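Subject: Re: Burger station layout for the Durness open house

> Do we still want the clear rail with the three holders, or should we go back to plates? I have 15 minutes for setup in the morning and would like to settle the order of the ingredients before then.

I'd keep the rail. Plates slide around, and the slices end up stuck together.

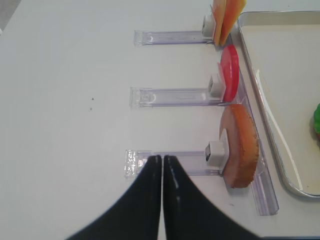
The order matters more than the hardware. I'd leave it as we have it on the Keva table, with the orange slices in the top clip and the red one in the middle, all standing on edge so each can be picked up by its face. Please wipe the table first - there are a couple of dark specks on it.

For the build itself, lettuce goes down first, then tomato, then the patty. Keep the stack in the lower half of the tray so there's room above it for the bun.

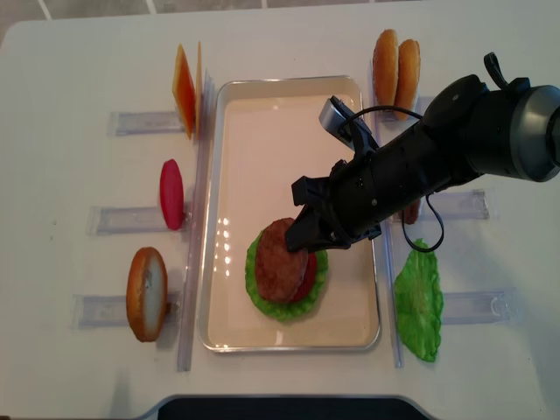
If the patty goes on crooked, straighten it before adding anything else. We lost nearly 5 minutes in April trying to fix a leaning stack from the top.

Still to do:

- Check that all 3 clips are square to the rail.

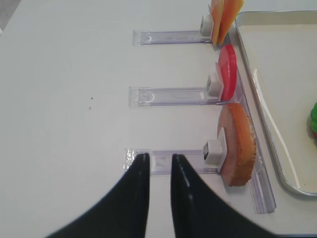
- Bring the spare clips from Menzies, box 1126.
- Ask Eduvmont if they have a second tray in the same size.

I'll be there by 8 a.m.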